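The chair doctor is not convinced

Lotte Schouten has spent 12 years telling people that their chairs are fine and their habits are not. I went in expecting a sales pitch. She runs the seating side of Marnard, a small outfit that furnishes rented offices and then gets called back when the tenants complain, and I have yet to meet anyone in that trade who didn't end up recommending the dearest thing in the brochure.

She didn't, as it happens. She offered me tea and a stool.

"Most of what is written about sitting is written by people with a chair to shift," she said. When I pointed out that she also has chairs to shift, she shrugged. "Yes. So don't take my word for it either."

Her complaint this year is with the occasional chair, the sort that turns up in a corner of a workroom to make it look less like a workroom. Clients see one in a hotel lobby in July and by the autumn they want six. Kamari sells them, Jastel sells a cheaper one, and according to Schouten the two are hard to tell apart after a winter of use.

"They ask me if it's comfortable. Comfortable for what? For waiting, maybe. For reading a contract, no."

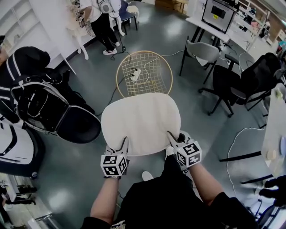 Loose cushions are where we disagreed. Schouten thinks a separate seat pad is a lazy answer to a hard frame, and she dislikes having to put one straight every time somebody gets up. I said I rather liked being able to take a cushion off and clean it. She wasn't having it. With a round gold mesh back and a white pad, she said, you need both hands on the rear corners to set it square, and white shows every thumb. "You've bought yourself a job. A small one, every day, for as long as you own the thing."

Her colleague Ilir Janevski, who had been listening from the next desk, was kinder about wire. It lets the light through, he said, and a small room feels less crowded with it. He also admitted that you see everything behind it, power strips and cables included. Schouten looked pleased with that.

I asked whether she had figures for any of this. She had one: of 23 occasional chairs she placed last year, 2 were still being sat in when she went back. I asked how she knew, and she said she had asked the people working there. That is not much of a survey, and I told her so.

"It's more than the brochure has," she said.

She would spend the money on plain desk chairs and leave the corner empty. Janevski would keep the gold one, if the cushion came in grey.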